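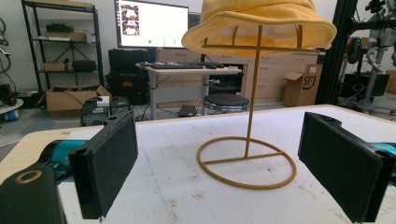
Selling at the Indolley fall market

October 2019

I signed up for the Indolley market in March, when it seemed a long way off. The fee was low and the form was short. By the end of summer I had a closet full of finished hats and no table, no price tags and no idea how people pay for things at a market.

I sew bucket hats and a few sun hats with wider brims. Most are cotton. I started because I couldn't find one that fit over my hair, and then my cousin wanted one, and then her coworkers did. Up to now I've sold only to people who already knew me. A market is different. You stand there and strangers pick things up and put them down again.

Getting ready

The biggest job was pricing. My friend Yasmine Tawfik has sold soap for years and she sat down with me one evening to work it out. I had been charging what the fabric cost plus a few dollars. She asked how long a hat took me and I said two hours, if the lining behaves. She didn't say much after that, just wrote a number on the pad and turned it around. I argued. We settled a little under her number and I wrote the tags that night before I could change my mind.

Sizing took longer than I expected. My own labels said S, M and L, but I'd changed the pattern since the first batch, so an old M was closer to a new S. I measured every hat again with a tape and sewed in new labels with the inches on them. Dull work. I did it in front of the TV over most of a week.

For the table I borrowed one from Leandro Cantero next door. It folds in half and weighs more than it looks. I covered it with a plain gray sheet, ironed, with clips at the corners. Bring clips. The wind comes straight up the hill at Indolley, and the man two stalls down lost a stack of greeting cards before the market had even opened.

The day

Setup was early and cold. The organizers had put me between a honey seller and Felista Makori, who makes baskets. Felista has been coming to this market for a long time and she gave me one piece of advice, to stand up. She said people walk past a seller who is sitting down with a phone. I stood for nearly the whole day and my feet hurt until the next afternoon, but I think she was right.

I had a mirror leaning against a crate at first. People had to bend down to use it, and most of them didn't bother. Around lunch I moved it up on top of the crate and sales picked up. Next time I want a proper one on a stand, the kind you can tilt.

Colors surprised me. I'd made a lot of navy and black because those are what my friends ask for. At the market the bright ones went first, the yellow and a rust color I nearly didn't cut at all. Navy hats got tried on and put back. I don't know if that was the weather or the crowd or the way I had them laid out, with the dark ones in front.

I sold 20 hats. Most people paid by card, so I was glad I'd set up the reader, although it lost its signal twice and I had to walk to the corner by the church to get it back. Felista watched my table both times. A boy of maybe ten bought a sun hat for his grandmother with his own money and took a very long time choosing.

What I'd change

More change in small bills. I ran out of ones and fives by midmorning and the honey seller rescued me.

A box with a lid. I carried everything in open bags and spent the first part of setup pulling lint off brims.

Fewer sizes on the table at once. One of each style out, the rest underneath, sorted. I kept losing track of where the larges were while somebody waited.

Something hot in a thermos. There was a coffee cart but the line was long and I didn't like leaving.

A sign with my name on it. I had meant to paint one and never did, and several people asked who I was. I wrote it on the back of a paper bag – not my best lettering.

The next Indolley market is in spring and I've put my name down again. Before then I want to cut the rust fabric I have left and try a deeper crown, which Yasmine has been asking for. Leandro has his table back. There's a scratch on one leg that I told him about, and he says it was already there.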